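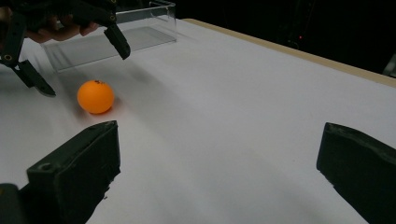 4. Setting up the party records in Hodus

Do this section before you import anything. The Ríos collection (minutes, leaflets, membership cards, a few badges) has to go in as one parent record with everything else under it, or the date search won't work later. Badges and other small objects get photographed, not scanned. Use a plain white surface and check for color spill: an orange ball on a white table throws a reddish-orange glow on the surface next to it, and a red enamel badge does the same. If you see that, put "color cast" in the notes field. Don't fix it in software.

Steps

1. Open Hodus, New Collection. Type: Political Organization.
2. Name it. Full name of the party first, initials second. No periods in the initials.
3. Set the founding date. Year only is fine. If two sources disagree enter the earlier one and tick Disputed.
4. Add predecessor groups, if any. Youth leagues and study circles count. Splinter groups do not, see step 7.
5. Attach the Zovell name list. 2317 entries, takes a while to load. Leave the window open.

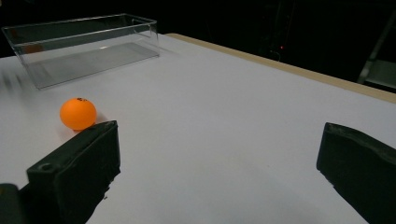
6. Match officers to the name list. Hodus suggests matches over 40 percent, ignore anything lower. Check spellings by hand, the newspapers were terrible at them.
7. Splinter groups: make a seperate record, link with Split From. Never merge.
8. Save. Then save again under Boser Backup.

NOTE: Minutes with no date go in folder 53, not in the year folders. Somebody will get to them.

NOTE: Max 18 tags per record. After that it drops the oldest one and doesnt warn you.

CAUTION: Do not use Replace All on place names. Several towns were renamed after independence and the old names need to stay as written in the source. Put the modern name in the second field.

CAUTION: Membership cards may show home addresses. Set to Staff Only before you publish.

Next: section 5, election posters.

Last updated 29 July 2021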